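Notebook > Skills group > Recall trials
20 August 2018, Freya Rowbotham
3 comments | 12 shares

Skuvesura course, week four. Ran the second recall test this morning, the one with the word pairs. The seller's booklet says learners "typically double" their score by now. Ours went from 40 to 47 on the list of 102. An increase, yes. I would want to see what seven extra words looks like in people who did no course at all before I get excited.

Part of the trouble is that list B shares its layout with list A. Same headings, same order of topics. Anyone who sat the first test knows where to put their effort. Kamala Devadiga flagged this back in December when we were picking materials and I said it would wash out. It hasn't washed out, or if it has I can't show it.

Also: the booklet counts a word as recalled if the learner gets it after a prompt. We don't. Rescored the Ollport sheets their way just to see and the total jumped to 83, with no change in what anybody remembered. So that's one way to double a score.

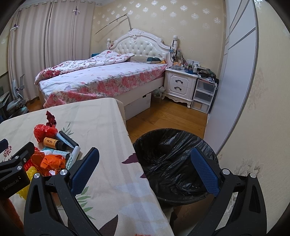
Kamala disagrees with me on the prompts. Her view is that a prompted answer is still worth something at work, where people do get reminders, and that we should report both columns and let the reader decide. Fine – both columns, but the unprompted one goes first.

Mottram group still to be marked. Their sheets came in without start times, so the speed part is no use and I've crossed it out of the plan. Asked for the times, was told everyone "felt faster." Wrote that down under feelings.

Things to do before the next round:
– new list B, different topics, checked by someone who hasn't seen A
– find a group willing to take both tests and no course
– ask Grornumholm if they kept their raw sheets from the pilot, all 247, or only the summary
– retest at six weeks with no warning

If the gain is still there at six weeks I'll say so here. The course fee is due for renewal before then, and I've asked for it to be held.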